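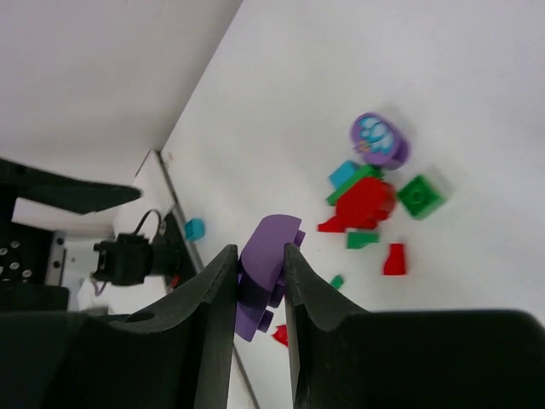

Guild bank log stops updating after server transfer

Yaa Nartey
Moved our guild from Jernach to Porken on Thursday. Members, ranks and bank contents all came over. The bank log did not. It shows 287 entries, all from before the transfer, and nothing since. Withdrawals work and the item counts are correct, but no new lines get written. I have cleared the cache, run a file repair and checked with all add-ons off. Two officers on other machines see the same list. Is the log tied to the old server, and can it be reset without disbanding?

Géza Antal
The log is stored separately from the bank. On transfer it is copied as read-only and has to be reopened by the guild leader. An officer can't do it, even with full bank rights.

Log in as leader, go to the bank clerk in Rondstead (the clerks in the smaller towns lack the menu entry), choose Vault Settings, then Renew Ledger. It costs 23 gold from the leader's own purse. Everyone has to be out of the bank window when you confirm — if one person has it open, the gold is taken and nothing changes.

Old entries move to the Archive tab. Withdrawals made between the transfer and the renewal are not recorded anywhere I know of, so compare the contents by hand if that matters to you. Tab 4 has its own ledger if you bought it as an expansion, and it needs a second renewal.

Ziółkowski
had this in January, just waited and it came back after 3 days. might have been a patch though, didn't check

Yaa Nartey
Renewed it at Rondstead and new lines are showing on the main tabs. Tab 4 was still frozen, so I paid again for that one. Archive has the old entries.

Contact moderators | Forum rules | Copyright the site and its posters | Back to top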